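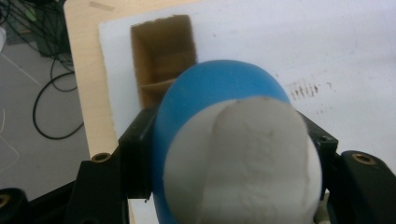
Blue ball in the fingers, cardboard box opening behind. Bench, May.

Tidying chores, continued. The question on the whiteboard is still "can it put the toys away yet?" and the answer is still written in pencil.

The task is pick up a ball, carry it to the hole, let go. Any toddler in Undholm can do it, though they'd want a biscuit. Nodix policy, trained on 1694 demos, run 100 times after lunch. The ball is a rotten object for this. It's glossy, it rolls, and the lumpy white patch on the front gives the fingers a different surface depending on which way round it lands.

Scores are in the Finelix sheet, row 2323 onward. Grasping is decent. Placing is where the dignity goes. Favourite failure mode: parks the ball on the board beside the opening, lets go, and backs off looking pleased with itself. It did that five times in a row before I pulled the plug and made tea.

Things to try:

- start with the white side facing away from the opening, then toward it, and log them separately
- slower release – the fingers fling open like saloon doors
- wipe the brown marks off the board, or leave them and stop moaning about the background changing

Carrilho want to know when they can have laundry. I said we're working on balls. They asked if socks were a kind of ball. Once rolled, I suppose they are – adding socks to the list, below the release fix.

Colour calibration still to redo before the next batch. Cables on the floor want taping down too, and no policy on earth is going to do that one for me.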